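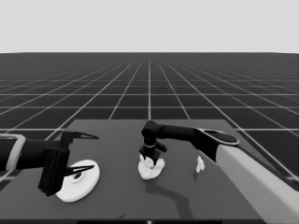 Two arms over the Claltov sim table, one gripper on the white cloth-like lump.

Recording gear demos in Pralleo

Set the episode limit to 3,000 steps before you touch a controller. The default is 10, enough to record your sigh.

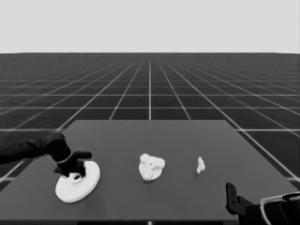
Left hand down at the disc's hub, second gripper waiting in the corner.

Name the task, then move one arm at a time. Pauses count as data, so drink your coffee between episodes.
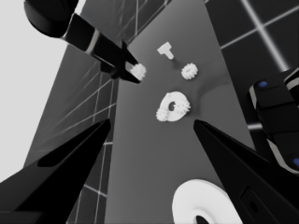
Gripper view, with a small gear in the opposite jaws.

Check the gripper views before saving. Usmani will happily learn from a camera full of finger.

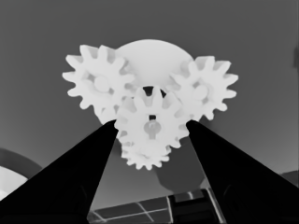
Posted by Zedier

Keep the fumbles you recovered from and delete the rest. My August set went from 3,141 episodes to 1,061, and I miss none of them. Export, then start the next batch.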